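Used and refurbished computers: questions we keep getting

Is refurbished the same as used?
It should mean somebody tested the machine and replaced what failed. Plenty of sellers wipe the screen and call it a day. Ask what was tested. If the answer is "everything," keep shopping.

What does Grade A mean?
Whatever the seller wants it to mean. Gronska's Grade A allows scratches on the lid. Landus calls the same thing Grade B and charges less.

Is a longer warranty worth paying for?
Rarely. Meron Chala read through three of them for us, and all three left out the battery, the hinges and "wear" — a word that can cover nearly anything.

A seller wants 1,395 dollars for a used workstation. Fair?
Maybe, but look up what the same model sold for, and ignore what people are asking. The "original price" with a line through it tells you very little.

Can I save money by buying parts separately?
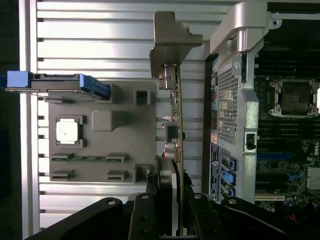 Sometimes. Listings that say "pulled from a working system" are making a claim you can't check, so pay by a method that lets you dispute the charge. We'd want 17 days to return a part at the very least. Many shops give less.

Do you get paid to recommend anyone?
No. Usix offered us 200 dollars for a mention in July. Berhanu Gashaw turned it down, and this is the mention.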